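Workshop tips for the bin-picking project: cables, clamps and the bin itself

Gorelar Robotics Club — notes for members, updated 2019-05-28

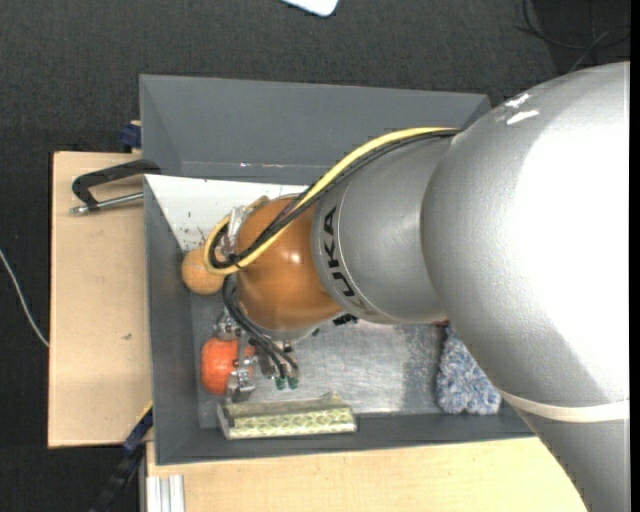
One member writes that the gripper takes up every meeting's discussion while most of the failed runs trace back to a hose or a clamp. The test log supports this. Of 797 picks attempted for the Prulholm entry, 623 were completed, and the worst sessions were the ones with no check beforehand.

Cables and hoses

Leave a loop at the wrist large enough for the full turn of the last joint. Jog the arm slowly through both extremes with the gripper open and watch the loop, not the screen. Air hoses should hang clear of the fingers — if one touches a fingertip at any point in the cycle, re-route it before the next run. Do not tape hoses to the power cable. Cable ties are trimmed flush; a cut end will wear through a hose by August.

Clamping the bin

The bin sits among wooden boards and is held with bar clamps. Tighten opposite sides in turn. Mark the board in pencil along the bin wall and look at the line after every 8 picks. A shift of 2 mm is enough to spoil the taught positions. Keep clamp bars low and outside the path of the arm.

What to put in it

Mix the load. Balls roll to the wall and are harder to reach there than they look. Shiny packaging gives poor depth readings at some angles, so turn it between runs and write down which way it faced. Anything fluffy should be shaken out first, as loose fibres collect in the linkage. Wipe the bin floor with a dry cloth. Polish makes the glare worse.

After the session

Open the fingers, park the arm, shut off the air, then unclamp. Check the linkage bolts with the short key from the Owusu tin and put it back.

Related
Soldering iron tips: cleaning and storage
Cutting plywood without splintering
Clultorness heat notes for new teams
Labelling air lines

Contact the club | © Gorelar Robotics Club | Back to top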